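Belloditz play kitchen, reviewed by Maite Llorente

We bought this for our younger two in October and it has been played with most days. It came flat in one heavy box from Debnath. The instructions are poor: step 4 shows a panel the wrong way round, so I had to take it apart again. Allow a whole Saturday morning.

The tiled strip behind the worktop and the pot that sits in the sink are what sold it to me.

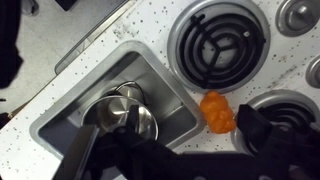
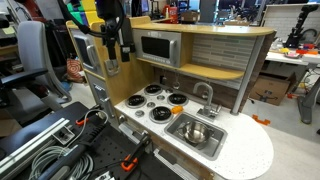

My main complaint is the screws. Two had stripped heads and the shop in Ratville took a fortnight to send more. Delivery was free, and the spare parts line did answer the phone. I'd buy it again, but I'd check the screw bag first.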